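23 May 2019
Open day notes, Clesness lab

Writing this up while my feet still hurt. Doors opened after lunch and we had 72 people through on the sign-in sheet, plus a pack of kids who never went near the sheet. Way more than I'd planned for!

We ran the toy kitchen on the long bench and the Juvis sorting table by the window. The kitchen won, no contest. I think it's the sink. People see a little faucet and they want to know if it works (it doesn't, and I said so all afternoon).

Morning setup: re-zeroed the wrist, checked the bolts on the servo mount, dropped the speed to 29 percent so I could talk over the moves without losing anybody. That felt slow to me but the visitors liked it, so let's keep it there for demos. The green cube was our warm-up pick from the counter, and then we went over to the sink for the small stuff, where the angle is steeper and the basin is pretty dark under the arm. I want a clip lamp on that side before we do this again.

Had 3 restarts. Two were me leaning on the stop button with my hip. The third was the script hanging between moves, and I saved the log, so please look at it before anyone updates anything.

Two folks from Petstead stayed a long time and asked how many cycles the fingers last. I told them we swap the pads at 1000 and they wrote that down, so now I guess we'd better do it! They'd like to come back in September with some of their own parts.

Still to do: return the folding chairs to Carbone, order spare pads, move the stop button somewhere my hip can't find it.
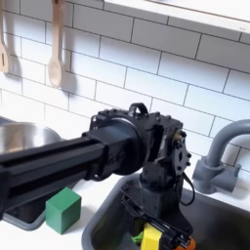

Gripper down in the toy sink, green cube on the counter.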